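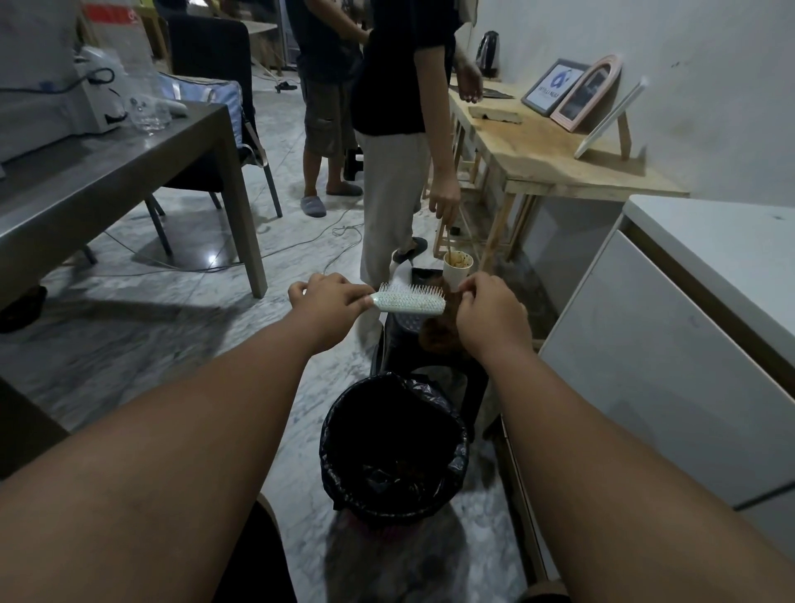

*Hairbrush being cleaned over the bin.*

**17 January 2020 — phone bench**

Today I continued with the Stuvard handsets. Margarida Vieira wants to know before February if we can sell them as refurbished grade A, or if they must go to the outlet shelf. The lot is 24 phones, all the same model, all returned under the carrier upgrade plan. I write here what I did so that Bujar can repeat it when I am away.

**Battery**

The service menu shows cycle count and "health", but I do not trust the health number. On unit 4 it says 98 and the phone dies at the second video call. So I do it the slow way: charge to full, leave one hour, then play the same video file with brightness at half, airplane mode on, volume zero. I note the time when the phone switches off by itself.

The label says 3,000 mAh. With the USB meter between charger and phone I can see what goes in, and this is a better picture than the menu. Please remember that the meter counts also what is lost as heat, so the value is always a little too high. We compare the phones with each other and forget the label.

Unit 9 and unit 17 are clearly worse than the others. Both have an older battery supplier code (second line, begins with H). I asked Abelardo Aravena if Hiltano still has the newer cells. He will call them. Until then these two stay in the gray drawer with tape on the back.

**Charging port**

Several phones charge only if the cable is held at an angle. I was ready to order port boards, but Nurhan Sönmez told me to clean first. She was right in most cases. It is pocket lint, pressed very hard at the bottom of the port. Procedure:

1. Switch off the phone. Really off, not the screen only.
2. Plastic pick, flat side against the outer wall. Never the metal tweezers.
3. Short air, from the side.
4. Insert the reference cable and listen for the click.

Unit 12 still has no click after cleaning. The tongue inside is bent, so this one needs the board. The board comes with the microphone on it, so after the change you must also make a test call — I forgot this last time and the phone came back.

**Software**

The carrier image has the Gosivora launcher inside, and it comes back after a factory reset. Fermín Quezada has found that it stays away if we flash the open-market image before the first start with a SIM card. I tried on unit 2 and it worked. On unit 3 the flash stopped at 55 percent and the phone was in a restart loop. I changed the cable to the short one, started again, and it finished. I don't know if the cable was the guilty one or the hub. I have now moved the hub to another socket and will see.

After the flash, check:

- fingerprint reader (two fingers, not only one)
- both speakers
- auto brightness, cover the sensor with the thumb
- carrier lock status, write it on the card

**Glass**

No cracks in this lot, only fine scratches near the lower edge. The grading sheet from Escobar says grade A permits scratches that are invisible with the screen on. I find this too generous, but it is the rule we signed. Margarida, if you read this: could we agree on one lamp for everybody? Under the window they all look like A, and under my desk lamp half of them look like B.

**Open**

- Answer from Hiltano about cells (Abelardo)
- Port board for unit 12, not ordered yet
- Bujar Nikolovski to repeat the video test on units 9 and 17 with his own meter
- Flash the rest, short cable only
- Return the long pick to Nurhan, it is in my drawer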